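Call for Participants: Two-Handed Demonstrations with Hand-Held Grippers

Posted Oct 1, 2018

The manipulation group at Paralent is recruiting 10 adults for a study of how people sort and handle soft goods. The data will be used to train and test a policy for a two-armed robot. The study is led by Gwendolyn Mbeki and takes place at our Plirnmont site. 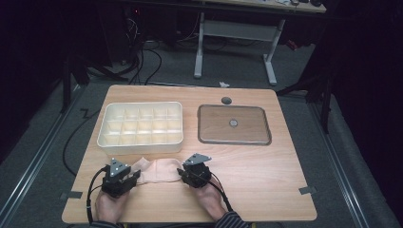 Each participant attends two sessions of 155 minutes, breaks included. After a practice block, you will repeat short table tasks at your own pace, using a gripper in each hand. No experience with robots is needed. Errors are kept in the data set — please do not restart a trial unless the operator asks you to.

Our pilot compared demonstrations given with hand-held grippers to demonstrations given by joystick. Policies trained on the first kind dropped fewer items but were slower to release them. The present study tests whether the delay comes from the people or from the training method.
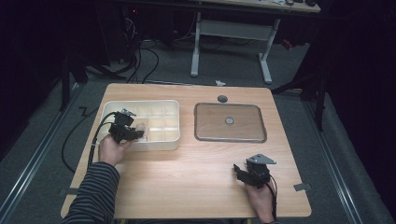

Trials are scored on grasp, transfer and release, with release weighted most heavily. Small parts are the harder case. With the gripper tips over a tray of small compartments, a slight turn of the wrist can put a part in the wrong cell, and we want that variation recorded across many hands. Soft items are scored separately, by where the fabric is first pinched.

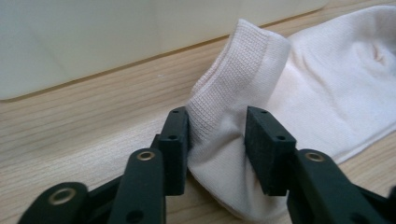

Pinch grasp at the ribbed cuff of a sock.

You may take part if you are 18 or older, have normal or corrected vision, and have no current injury to the hands or wrists. Left-handed participants are especially welcome. Sessions must be at least 2 days apart.

Payment is made after the second session. To apply, write to Gwendolyn Mbeki at Paralent with the subject line "Sorensen study" and state which hand you write with. Applications close at the end of October.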